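My kitchen window faces north, and for three years I told myself that was why nothing would grow in it. Basil, no. Mint (mint!), no. The parsley lasted long enough to get my hopes up and then lay down one morning like it had heard bad news. So this winter I gave up on herbs for a while and started sprouting things, and oh my goodness, why did I wait so long?

If you've been reading since the old blog you'll remember I tried alfalfa once and it smelled like a pond. Same jar, same kitchen, but this time I had help. Estrella Ledesma, who has the apartment under mine, grows mung beans year round and brought me up a bag of hers with instructions written on the side in green marker. Soak overnight, drain, rinse morning and night, keep out of the sun. The last one was where I'd gone wrong! I'd had the poor alfalfa parked on top of the radiator cover with a lamp on it.

Anyway, the mung beans. I soaked them before bed, drained them with the strainer lid I ordered from Skilell, and by the next evening there were little white tails. I checked them far too often. I took the jar with me into the living room while I watched TV, I'm not even kidding.

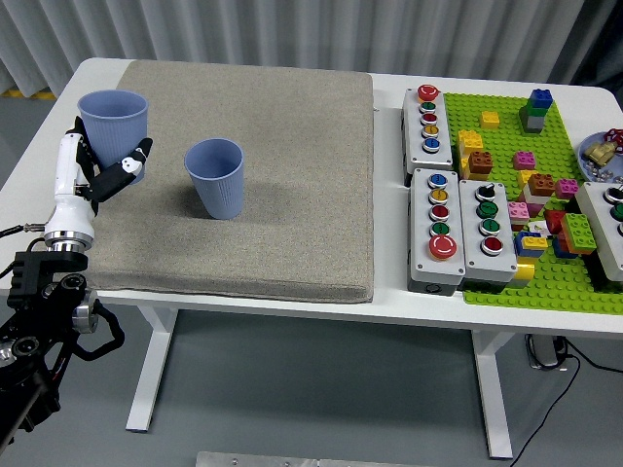

Page last changed: 2020-03-18

A few of you asked in the comments which jars I use. Mine are plain wide-mouth quart jars, nothing special, and I prop them upside down in the dish rack so they drain properly. Vando makes a nice tilted stand but it's too tall for my shelf. The lids matter more. Cheesecloth and a rubber band works fine for beans, but tiny seeds like broccoli and clover go right through it when you rinse, and then you're picking them out of the sink trap with a chopstick.

Lentils are my favorite so far. They're ready in 2 days if the kitchen is at 70 degrees, and mine usually is once the oven's been on. I like them short, with the tail just showing - any longer and they get a bitter edge, at least to me. Estrella lets hers go until they look like a wig. We have agreed to disagree.

Chickpeas I can't recommend yet. My first batch went slimy, and the second was okay but tasted like chewing on a pencil. I think they want more rinsing than I'm willing to do on a work day. If you've got a method, please please leave it below.

What I do with all of it: a big handful on eggs, a bigger handful in fried rice right at the end, and the lentil ones with lemon, salt and way too much olive oil. I also tried them in the Akbari flatbread wraps from the corner store and that's been lunch all week.

Next up is radish, which everyone says is spicy. The seed's already soaking in the blue bowl and I've moved the lamp.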